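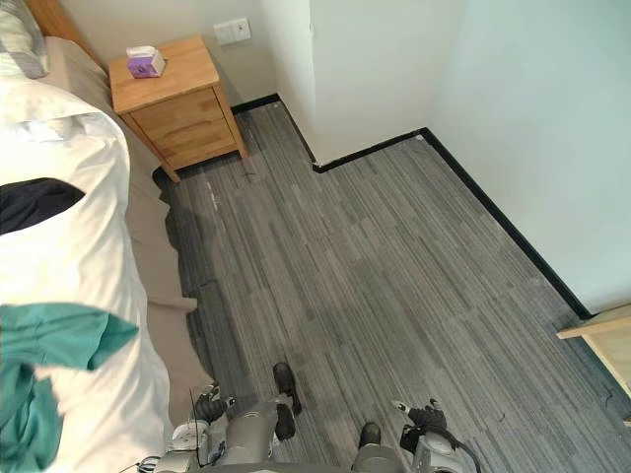
OMPORT, 10th October – A humanoid robot that tidies a bedroom needs to know a lot about cloth, and cloth is hard! It folds, it hides its own edges, and it never lands the same way twice. Researchers at Nanov have released a new training method, called Vusent, that helps a robot work out which piece of fabric it is dealing with before it commits to a move.

Vusent pairs the wide view from the robot's head with close views from its wrists. The head view finds the bed, the floor and anything lying on the covers. The wrist views take over once the hands get close, where one garment can easily blend into the next.
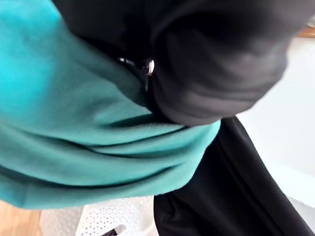
"Dark clothes bunched up together used to be our worst case," said Yutong Liang, who led the study. "Now the robot looks again from a slightly different angle and makes a much better choice. We were thrilled the first time we saw those numbers!"

In tests run in July, the team compared three versions of the method over 20 household tasks. The full version picked out the right item most often, and it needed some six hours of practice data per room.

Co-author Peiyu Meng is now extending the work to bedding. Code and a technical report are available from Nanov on request.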